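Notes from the cheap seats: Balton fight night

The February card at the Balton Armory drew 127 paying customers, which the promoter announced from the ring as a sellout. The Armory holds a good deal more than that, but he had a tuxedo and a microphone, so we let it go.

The reason to be there was the middleweight final between Arellano and Mostesetti. Arellano came in as the house fighter, trained two streets away at the Todosero gym, and walked out to a song so long that he had to circle the ring twice to use it up. Mostesetti came out to no music at all. I'm told the cable was missing.

For three rounds Arellano did what he does, which is jab, frown, and jab again. It's not pretty, but it wins a lot of rounds in this state. Then Mostesetti worked out that the jab comes back low and started throwing the right hand over it. He landed that punch in the fourth, the fifth and the sixth, and each time Arellano looked surprised to meet it.

The judges gave it to Mostesetti by a split decision. One card had Arellano winning every round, and I'd like to know what that judge was drinking and whether they sell it at the concession stand.
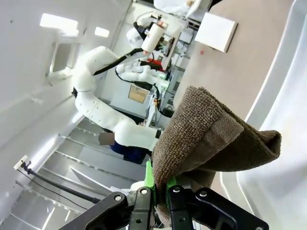
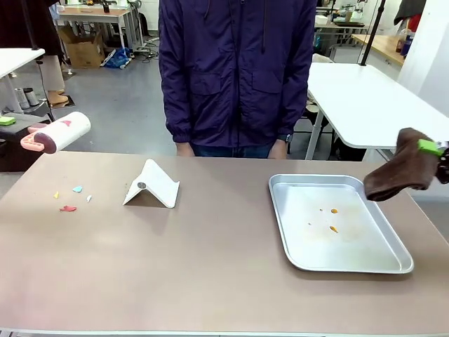

Getting in next time

The rematch is set for April, same building. Ringside is $100, which buys you a folding chair and a fair chance of being sweated on. The bleachers are $20 and you can see the footwork better from up there anyway. Doors open at 6:30, and the first bout starts whenever the doctor finds parking.

Todosero is also running its beginner class again, four evenings a month in the back room. You'll need your own wraps. Gloves can be borrowed, though I borrowed a pair last winter and would suggest buying some.

If you can't make it to Balton, the full replay is up on the club's page. It had 2214 views when I checked, and I'm responsible for over 20 of them – mostly the sixth round, trying to find the punch that one judge missed.

Comments

bleacherbum: Had it 4-2 Mostesetti and I've been an Arellano fan since his amateur days. He has to bring that left hand home.

southpaw_mom: The walkout song was the best part of the undercard.

row_c: Is the $20 seat the one behind the pillar? Asking because I had the one behind the pillar.

Contact the newsletter desk | © Balton Fight Notes | Back to top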